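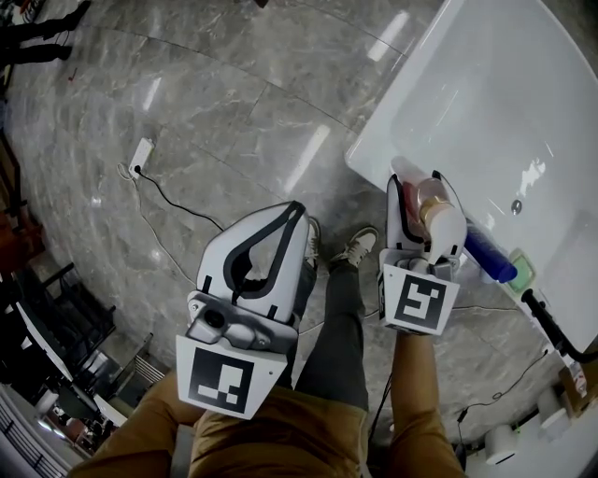 The number was 613 and I wanted it to be 717.

Let me back up. I was the bathtub person at Clerker that summer. Everyone on the Bomia project had a room, and I got the one with the tub (white, huge, sitting on marble tile like it was waiting for a duchess), and my job was to pick things up and put them down with a gripper in each hand until my forearms buzzed. Spray bottle, other bottle, sponge, repeat. Every good take went to the model, and the model was supposed to learn cleaning from my hands without a robot ever entering the room.

The question we were testing was a small one. Did it matter if the person was bored? I mean it! Half my takes were done fresh in the morning and half after lunch, when I moved like a sleepwalker. Same tub, same bottles. We trained one policy on each pile and ran both on the arm over at Vidal, and then I sat on an upturned crate eating crackers and waiting for the scores.

Bored me won. Bored me got 613 clean grasps and fresh me got 518, and I took it personally for a whole week.

"You're fancy in the morning," my boss said, scrolling through my takes. "Look at your wrist. What is that?"

It was a flourish. I had been doing a little flourish every time I reached for the spray bottle, and the arm at Vidal had learned it beautifully and kept knocking the bottle into the tub.

So I went back in and practiced being dull. I thought about parking. I thought about my sister's wedding in November and whether I could get out of the speech. By the second day my hands had gone quiet and plain, and I'd stopped hearing the little click of the fingers closing.

They ran the new policy while I was home asleep. My boss sent a video and no message. The arm reached over the rim, slow and straight, took the bottle, and then stopped for a second before lifting, the way I do when I'm trying to remember if I locked the car.

I watched it 2 times and went out to check the car.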